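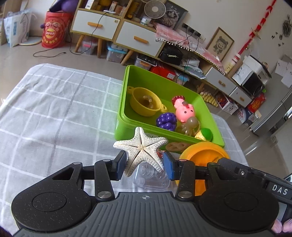
The operations lead at Stillix buys grippers the way other people buy printers, with suspicion about the ink. Her budget runs to September, and 300 spare finger pads are already on it. "The quote from Aken was lovely," she says. "Then I asked what the pads cost."

Fendotar came in at 4,000 dollars a pair, training included. She crossed out the training. "You squeeze it. It closes."
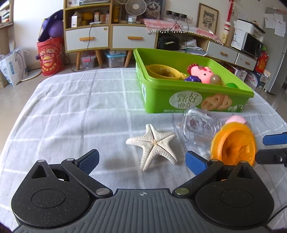 Her other rule is to budget for the dull things — toys, tablecloths, storage boxes — before anyone opens a hardware catalog. Last year's plan had 237 lines and none of them was a table. "We had very good grippers and we were working on the floor."

She is ordering 2 more pairs from Kulkarni. Finance has asked whether one would do.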